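Forum » Robotik & Automatisierung » Anschaffung und Planung

Thema: Budget für Greifarbeitsplatz, erst Simulation oder gleich Hardware?

kabelsalat_nord
Hallo zusammen,
ich lese hier schon eine ganze Weile still mit und habe aus den alten Beiträgen unheimlich viel mitgenommen, dafür erst mal ein dickes Dankeschön in die Runde! Jetzt muss ich selbst planen und komme ins Schwimmen. Wir sind ein kleiner Betrieb und packen Geschenkkörbe, also Gläser, Brot, Obst, Schachteln, alles kunterbunt und jede Woche ein bisschen anders. Die Geschäftsleitung möchte im Dezember eine Zahl von mir hören, was ein Arm mit Greifer samt Tisch und Drumherum kostet.
Mein Problem ist die Reihenfolge. Von Totwood habe ich ein Angebot für einen Arbeitstisch mit Sockel, 719 Euro, das ist überschaubar. Der Arm selbst ist natürlich eine ganz andere Hausnummer, und bevor ich den beantrage, würde ich gern wissen, ob unser Sortiment überhaupt greifbar ist. Wie habt ihr das gemacht?

Schraubenhuhn
Willkommen! Schöne Aufgabe, und auch gleich eine von den kniffligen. Ich würde unbedingt erst simulieren. Wir haben damals den Tisch zuerst gekauft, weil er so schön günstig war, und dann stand der Sockel an der falschen Ecke und der Arm kam nicht bis ans hintere Ende. Der Tisch ist heute unser Kaffeetisch (ein sehr stabiler, muss ich sagen).
Wir nutzen inzwischen Skilix, die Lizenz kostet uns 194 Euro im Monat. Das klingt nach viel, wenn man noch gar nichts in der Halle stehen hat, aber du kannst nach ein paar Monaten wieder kündigen.

grobmotoriker
Da muss ich leider ein bisschen Wasser in den Wein gießen. Simulation ist nett für die Reichweite, das bestreite ich gar nicht, aber für die Frage »lässt sich das greifen« habe ich damit viel Lehrgeld bezahlt. Ein Brot gibt nach, ein Glas rutscht, und Zellophan macht sowieso, was es will. Bei uns ging im Rechner alles wunderbar und am echten Greifer dann eben nicht.
Mein Rat: einen Arm für vier Wochen mieten und die eigenen Sachen hinlegen. Zestico hat uns damals 800 Euro für die Einweisung samt Transport berechnet, die Miete kam obendrauf. Danach wusste ich mehr als nach einem halben Jahr am Bildschirm.

Schraubenhuhn
@grobmotoriker Ein halbes Jahr ist ja auch arg lang! Ich rede von sechs Wochen, mit einem klaren Ziel: Tischmaß, Sockelposition, Greiferhub. Das sind genau die Posten, die man später nicht mehr so einfach umschmeißt.

kabelsalat_nord
Ihr Lieben, vielen Dank euch beiden! Eine Nachfrage noch zum Greifer: Zhong hat mir Ersatzfinger für 67 Euro das Paar angeboten. Rechnet man so was gleich mit ein, oder ist das Kleinkram, der im laufenden Betrieb mitläuft?

tante_servo
Unbedingt mit einrechnen, und zwar mehrere Paare! Finger sind bei uns Verbrauchsmaterial wie Putzlappen. Außerdem bitte an die Dinge denken, die in keinem Angebot stehen: Schutzbereich, Elektriker, die Zeit der Kollegin, die das Ganze betreut, und eine Reserve. Ich habe meinen ersten Antrag ohne Reserve eingereicht und durfte drei Monate später mit rotem Kopf noch mal vorsprechen.
Zum Streit da oben: Ich finde, ihr habt beide einen Punkt. Wir fahren zweigleisig, und weil ich gerade sowieso am Rechner sitze, hänge ich euch einen Stand aus unserer Simulation an. Wir probieren da einen gemischten Tisch mit einem Arm von Franka Emika durch. Mir ging es vor allem darum, wie viel Platz der Arm braucht, wenn ringsum schon so viel steht.

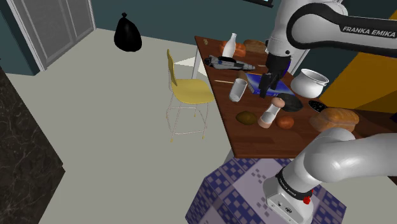

Testaufbau mit gemischten Teilen, Greifer über dem blauen Gegenstand

Der Sockel steht bei uns am Ende des Tisches. Die Längsseiten bleiben dadurch frei, dafür wird der Weg bis zum anderen Ende natürlich lang. Ob das für Körbe taugt, müsstest du mit deinen eigenen Maßen durchspielen. Und flache Sachen bitte früh testen, die sind nach meiner Erfahrung viel zickiger als ein Becher oder eine Flasche.

grobmotoriker
Schöner Aufbau, gefällt mir! Aber genau da setzt meine Kritik an, liebe tante_servo: Das Glas neben dem Holzstäbchen greift dir der Rechner bestimmt hundertmal hintereinander. Und beim Brot würde ich gern mal die Krümel in den Fingern sehen.

tante_servo
Die Krümel liefere ich dir nach, versprochen! Fürs Budget hilft mir so ein Stand trotzdem sehr. Ich habe ihn unserer Chefin gezeigt, und sie hat zum ersten Mal gefragt, wie breit der Tisch denn werden soll. Vorher ging es immer nur um den Preis vom Arm.

kabelsalat_nord
Das hilft mir gerade enorm weiter. Ich schreibe den Antrag jetzt in zwei Stufen: zuerst Skilix für zwei Monate und danach die Miete mit Einweisung, und erst wenn beides ordentlich aussieht, kommen Arm, Tisch und Fingerpaare dran. Den Totwood-Tisch lasse ich mir so lange reservieren, falls die das mitmachen.

Schraubenhuhn
Frag bei Totwood gleich, ob der Sockel einzeln geht. Bei uns war das damals nur im Paket möglich, aber das kann sich ja geändert haben.

grobmotoriker
Mit der Miete als zweiter Stufe kann ich leben. Zwei Monate Simulation wären mir immer noch zu viel, aber gut. Nimm zur Einweisung bitte echte Ware mit und keine leeren Schachteln!

kabelsalat_nord
Mache ich, der Korb ist schon gepackt. Totwood rufe ich morgen früh an und melde mich dann wieder.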